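About Storkell

Storkell Serial Fiction
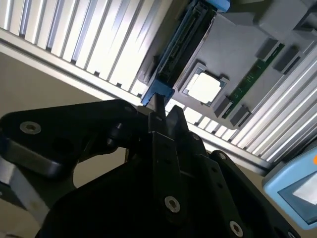 Storkell publishes romance and fantasy in weekly installments. We were started by Merike Jaunzems, who had been posting chapters of her own novel on a blog and wanted company. Eleven writers are on the list now, and each one picks a posting day and sticks to it. Most of them have day jobs. They know what a grey tray and a few metal screws look like at the end of a long shift, and they write at night anyway. Chapters run short, usually a single scene, and end where the writer wants to end.

Our longest series is Rorkamberg by Edileuza Portela, which stands at 137 chapters. Her second, The Magalhães Sisters, is at 30 and takes a break every November while she drafts ahead.

Reading is free. Finished books are sold as ebooks from the shop page, and the writer keeps the larger share. Comments are open on every chapter for registered readers. Please mark spoilers.

We take new writers twice a year. Send the first three chapters and a one-page outline through the contact form. We don't take fan fiction or poetry.

Notberg, our newsletter, goes out on Fridays with links to the week's chapters.

Page last updated July 19, 2020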